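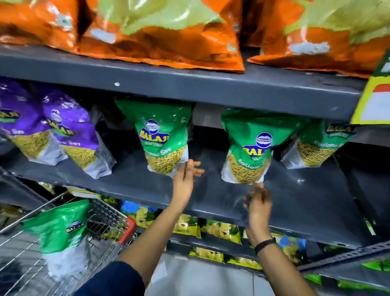

Packets of Ratlami Sev on a shop shelf.

Storing Dry Snacks at Home

Fried and salted snacks should be kept in a cool, dry cupboard away from the hob. Once a packet has been opened, the contents should be moved to a clean, airtight jar – glass is preferred – and the use-by date written on the lid.

Do not top up a part-used jar with fresh stock. Sev that has softened may be crisped in a dry pan over a low heat for 2 minutes and cooled fully before it is put away. Discard anything that smells stale.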